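October 2023

Long day on the wrist view comparison. I finally got through the last of the cloth runs for Kinnear, and my eyes are shot. The idea was simple when I wrote it down in April: train one policy with the wrist camera and one without, keep everything else the same, and see which one copes better with dark fabric. We have 700 demos split between the two, plus 34 test runs each. 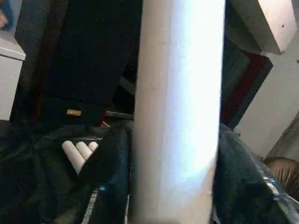
The wrist version came out 17 runs ahead, way more than I'd bet on! I was sure all that close-up stuff blocking the view would drag it down. My guess now is that it learns from the folds — the overhead camera gets mostly one black blob, so it has to guess where the cloth bunches up. Still only a guess. I want to redo it with the overhead exposure turned up before I say so in the Huvex meeting.

Also 3 of the logs have bad timestamps again (grr). Left them out for tonight and put a note in the sheet.

Tomorrow: exposure runs, then email Roltano about the spare cable. And eat lunch before two for once.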